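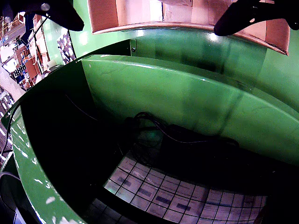 Oct 17, 2026 – lotion bench, Grirnport workshop

Picking up from the note on the inside cover, where I promised I would write down everything about the separating batches before I forgot it all. I have a full cup of tea and the mixer is soaking in the sink, so now is as good a time as any.

The trouble, for anyone opening the book at this page, is with Kurnano, our plain hand lotion. Batch 1749 was lovely when we made it in June and it is still lovely now. I had some on my hands this morning, and it spreads the way it should, a little slow at first and then all at once, with none of that squeaky feeling at the end. Batch 2168 has the same recipe and (so I believed) the same method, and it has a thin watery layer at the bottom of the jar and a grainy look at the top. You can shake it back together, but it drifts apart again while you are washing up.

I was very ready to blame the wax. The new emulsifying wax is the Iradia pellets, and the old one came from Fagundes in flakes, and when two things change and one of them is sitting there in a new bag it is awfully tempting to point at the bag. So I wrote "WAX??" in large letters on the jar lid and went home feeling clever. Khairul Lumbantobing, bless him, crossed it out and wrote "temperature?" under it in pencil, and that set me going back through the batch sheets.

## What the sheets say

The June sheet is in my handwriting and it is a good sheet. Oil phase and water phase heated side by side in the same bath, both checked with the probe, both held until the wax was completely clear, then water into oil in a thin stream with the mixer running. I even noted that I moved the window fan because it was blowing across the bath.

The sheet for 2168 is also in my handwriting, I'm sorry to report, and it is a much thinner piece of work. The oil phase has a temperature written beside it. The water phase has a check mark. I remember that day fairly well – the delivery came in the middle of it and I had to sign for the bottles – and I think the water came off the heat while I was at the door and sat on the steel counter cooling down. When cool water goes into warm oil, the wax can start to set before the droplets are small enough, and you get graininess first and a water layer later. I've told enough newcomers about it that I ought to be embarrassed, and I am.

None of which clears the wax, mind you. Pellets are thicker than flakes and they take longer to melt all the way through. You can have a pot that looks melted on top and still has soft little lumps sitting at the bottom, especially if you are stirring with the narrow spatula. So there may be two causes leaning on each other.

## Small remakes

We made two small pots today, 282 grams each, both with the Iradia pellets, so that the wax stayed the same and only the handling changed.

The first pot I did properly. Both phases were heated together and held until I could see the bottom of the beaker through the oil with no cloudiness at all. It took a good deal longer than I'm used to with the flakes, and I would have stopped early if Khairul hadn't been standing there with his arms folded. Water in slowly, mixer in short bursts with the head kept well under the surface, then a gentle hand stir all the way down to room temperature. It thickened nicely as it cooled. Glossy, no grain that I can feel between finger and thumb, maybe a touch stiffer than the June batch.

The second pot I did badly on purpose, which was surprisingly hard to make myself do! The oil phase was the same as before, but the water was left on the counter with the lid off until the beaker was only just warm to hold. It went in at the same speed with the same mixing. At first it looked fine, even a bit whiter and richer than the other one, and I had started to say so out loud when it began to go sandy round the edges. By the time it was cool it had the same look as 2168, a sort of wet semolina look, though no water layer so far. I'll leave it and see.

One pair of pots is not much to go on. Still, it is the first time I've been able to make the fault happen when I wanted it to, and I find that very cheering.

## Things to keep an eye on while it stands

Both pots have been divided between jars, with some in the warm cupboard, some in the refrigerator door and some on the ordinary shelf. The labels say A for the good one and B for the cold-water one. Please don't take the lids off to sniff them, however nice it smells, as the fragrance wanders off and I would like to compare that too.

When you look at them, tip the jar slowly and watch the bottom edge against the light. A bit of shine at the top is normal. A clear line at the bottom is what we're looking for, and if you see one, write down the date and which place the jar was in. Don't shake it afterward – I have done that out of pure habit and lost a whole month of standing.

The jars can't tell us everything, of course. A lotion that behaves in a wide jar may still misbehave in something you squeeze, where it gets pushed through a little hole over and over and warmed in somebody's hand. I'd like to fill a few of the soft tubes from pot A once it has settled, and store them cap down, cap up and lying flat. People keep hand cream in all sorts of ways at home, in coat pockets and glove compartments and on the edge of the bath, and our neat row on the shelf is kinder than any of that.

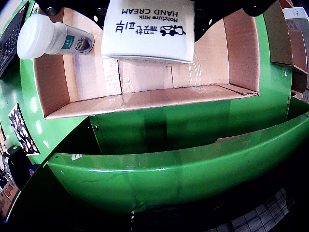 ## Notes on feel

I always leave this part to the end and then rush it, so I'm being strict with myself. We tried pot A against June on the backs of our hands, one on the left and one on the right, after washing with the plain soap.

June sinks in sooner. Pot A stays on the surface a little longer and has more of a cushion to it, which I rather like and Khairul does not. He says it makes him wait before he can pick up a pencil. We agree that it's less greasy than it looks. I wonder whether the pellets simply thicken more for the same weight, and if so we could take the wax down a hair and give the difference back to the water. That would bring it closer to June, and it would cost less, too. I don't want to try it until we know that A is standing well, or I'll be right back where I started with two things changing at once.

## For the next batch

- Write both temperatures on the sheet, with numbers. A check mark isn't a temperature.
- Keep the two beakers in the bath together until the moment of pouring, and if the doorbell goes, put the lids on and leave them in.
- Use the wide spatula for the oil phase and scrape the bottom.
- Ask Fagundes whether the flakes are coming back. I would happily buy one more bag to run beside the pellets.
- The rest of 2168 stays in the lidded tub under the bench for now. I may try reheating a cupful and mixing it again, just to learn whether it can be rescued, though it won't be for selling.
- New batteries for the small scale. It blinked at me twice during the second pot.

Jars A and B are on the left side of the warm cupboard, behind the beeswax. Khairul has the first look.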